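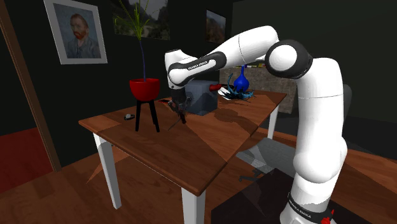
30 de janeiro de 2026

Hoje passei o dia inteiro na oficina partilhada e não toquei numa única ferramenta a sério. Foi tudo no simulador, sentada no banco manco ao pé da janela, com o portátil a ferver nos joelhos! Antes de montarmos o nosso braço em cima da bancada quero ter a certeza de que os movimentos fazem sentido no ecrã, e para isso estou a usar uma sala virtual com um Franka, bem mais fino do que o nosso alguma vez há de ser (o nosso é perfis de alumínio, peças impressas e muita fé).

A tarefa é parva de simples: descer a garra junto à caixa cinzenta e pegar nela pela pega vermelha. Só isso. Pois estive a manhã toda a ver o braço ir parar à esquerda da caixa, de dedos abertos, mesmo por cima do pauzinho preto, como se fosse esse o alvo. Mudei o ponto de aproximação, mudei a orientação do pulso, voltei a mudar o ponto de aproximação... e nada. A Yatziri Galindo passou por mim com um café, olhou e perguntou se eu tinha confirmado o referencial da mesa. Não tinha, claro. A mesa está rodada em relação à base e eu andava a dar coordenadas como se estivesse tudo direitinho. Que raiva, e que alívio também.

Depois do almoço corrigi isso e deixei a correr uma série de 41 tentativas com a caixa em posições um bocadinho diferentes. Ainda não vi os resultados com calma, fica para amanhã. Não mexi no resto dos objetos, embora a Yatziri insista que devia tirar a jarra azul e aquele bicho espetado cheio de tentáculos (eu digo polvo, ela diz planta, ficámos nisto uns bons minutos). Eu gosto da tralha toda ali. Na nossa bancada também nunca há espaço livre e o braço vai ter de se habituar. E confesso que o retrato do senhor de barba ruiva na parede me faz companhia quando o programa encrava.

Do lado real, há novidades: chegaram os rolamentos da Lozano, finalmente, encomendados em outubro! Vieram bem embalados, mas falta um dos anéis de retenção e já escrevi a reclamar. A fonte da Trinura está parada na prateleira à espera de cabos com secção decente. Quanto à garra, imprimi outra vez os dedos em material mais flexível - a peça da esquerda saiu empenada, a da direita está linda. Repito a esquerda com mais aba e a cama um pouco mais quente.

Falta decidir o nome do projeto. Eu queria Mevinley, a Yatziri torce o nariz e diz que parece marca de champô. Ela quer Flevham, que a mim me soa a tosse. Continuamos a chamar-lhe "o braço".

Para amanhã: ver as tentativas, medir a nossa bancada (com fita métrica, nada de olhómetro) e pôr essas medidas no simulador. Ah, e levar o carregador, que hoje tive de pedir um emprestado.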